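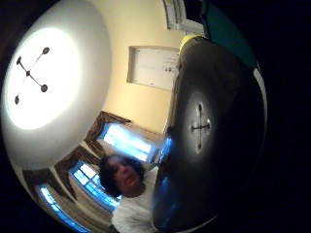
Automation Project Planning
Handout 9: Costing a hand-held demonstration kit
Course coordinator: Vojtěch Kadlec

Read before the Monday tutorial. Bring a calculator and your draft equipment register.

1. Scope

Handout 8 covered the capital case for a fixed arm and its cell. This handout covers the equipment used to record manipulation tasks by hand: grippers with onboard cameras, sensor gloves, marker cubes, fixed cameras, and everything needed to keep them running on a site you do not own. The arm itself is excluded. So is model training, which is budgeted as a computing cost in Handout 11.

The planning unit used throughout is the station. One station is one operator, one work surface, one set of worn or held devices and at least one fixed view. Shared items (network storage, calibration boards, transport cases) are carried on a separate line and apportioned at the end. Do not apportion them early; it makes quotes impossible to compare.

2. Specify the work before the hardware

A register that begins with a catalogue number will be returned unmarked. Begin with the task list. For each task, record:

Surface height and reach envelope, seated or standing
Largest and smallest object to be grasped
Whether one hand or both are instrumented
Whether the objects deform (cloth, bags, cable)
Expected lighting, including windows and ceiling fittings
Cable route from operator to recorder

Lighting is routinely left blank. A wide-angle lens on a hand-held device will point at ceilings and windows for part of almost any task, and glossy cookware or other dark polished objects will return those sources as reflections. If the cameras on your shortlist have no manual exposure setting, allow for blackout curtains or diffusers under site works and state this in the comparison.

Small objects drive the choice of fingertip. Cloth drives the choice of fixed camera position. Students tend to price the hand device with care and then buy whatever tripod is left in the cupboard.

3. Site selection and hire

Dedicated laboratory space is the simplest option and usually the slowest to book. Furnished premises give varied backgrounds and real furniture at short notice, but the work surface is whatever the room offers. 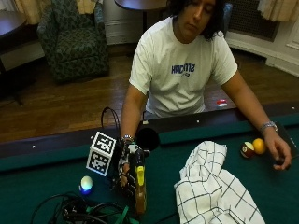 Felt, timber and stone surfaces each need a different method of fixing. Adhesive-backed mounts are not acceptable on felt or polished timber, and most hire agreements make the hirer liable for marks. Price clamps with padded jaws, a protective mat cut to size, and cable covers for any run that crosses a walkway. These are minor amounts and should be entered as one consumables line per site.

Check the following with the owner in writing before the deposit is paid:

Access hours, including time to set up and pack down
Number of separate power circuits, and what else is on them
Whether furniture may be moved
Insurance cover for equipment left overnight
Permission to record the interior

4. Worked example: the Luvudley pilot

The Luvudley pilot was planned for July with 3 stations. Two suppliers quoted. Omerović offered a bundled station with glove, marker cube, hand device and recorder on one invoice. Draritano offered the hand device alone, with the glove and cubes to be sourced elsewhere. Recording software in both cases was Flinavow, licensed per station.

The Draritano figure was lower on the front page. Once the missing items were added, the two came within 9 per cent of each other, and the ranking depended on three assumptions: the number of spare gloves, the freight on cubes, and who paid for calibration on arrival.

Lead time separated them more clearly. Omerović quoted 11 weeks for the full bundle. Draritano could ship hand devices from stock, but the glove supplier would not commit to a date. A station without its glove cannot record, so the effective lead time was the longest item. Plan on the longest item in every case.

The project took the bundle. The register came to 51 lines, including spares and transport cases. Obtain the blank version from the course page and keep the column order.

5. Spares and consumables

Gloves are wear items. Straps stretch, fittings loosen, and fabric becomes unpleasant to share. Budget at least one spare glove per station and a washable liner for each operator. Gloves are handed; order left and right separately and label the cases.

Printed markers fade and scuff at the corners. Hold a printed set per cube, together with the file and the exact print dimensions. A reprint at the wrong scale produces pose errors that are easily mistaken for a tracking fault.

Cables fail at the connector. For each cable type in use, hold one spare per station plus one in the transport case. Where a strain relief is not supplied, add it to the order.

Task objects belong on the register as well. Balls, towels, bowls and similar items are cheap, but an unrecorded substitution partway through a run will affect comparability. Enter the supplier, size and finish.

6. Labour

Equipment budgets submitted for this unit commonly omit labour. Include set-up, calibration, supervision, data checking and pack-down, each as hours per station per day. Operators are costed separately, with breaks, at the rate in your tutorial sheet. For seated work, include a chair of suitable height if the site does not supply one.

Allow about half a day for first calibration at any new site. Later days on the same site need only a check recording, provided the fixed cameras have not been moved.

7. Contingency and timing

Contingency is a percentage of the hardware and site subtotal, excluding labour. State the percentage and defend it in two sentences. A figure copied from the previous assignment without comment receives no marks.

Prepare a cash flow by month. Deposits on hardware and venue generally fall before any funding milestone, and a plan that balances over the year may still be short in its opening months.

8. Tutorial tasks

(a) Complete the task list in section 2 for a two-handed folding task on a table of your choice.

(b) Using the Luvudley register, remove one station and recalculate the shared-item apportionment. Identify the lines that do not change.

(c) Draft the email to a venue owner covering the items in section 3. Maximum one page.

(d) Compare purchase with lease for the hand device only, stating residual value at the end of the term and who carries the cost of repair.

Submit (a) and (b) through the course page. Bring printed copies of (c) and (d).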